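Two-finger or three-finger gripper for drawer pulls in simulation?

Po-yen Kong
I'm comparing two grippers on a drawer-opening task before we buy either. The handles are horizontal wooden bars. Both use the same arm model and controller. The camera is on the wrist.
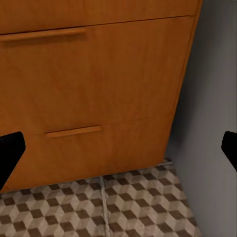
Over 84 trials the Bunby two-finger slipped 21 times, the Vultudo three-finger 7. Is that a fair result, or is my friction setting to blame?

drawer_hz
Check the approach first. With parallel fingers, roll the wrist so they close above and below the bar. Then repeat both sets at two friction values. If the ranking flips, you've measured the contact model.

Istenia47
Three-finger. We had the same in August.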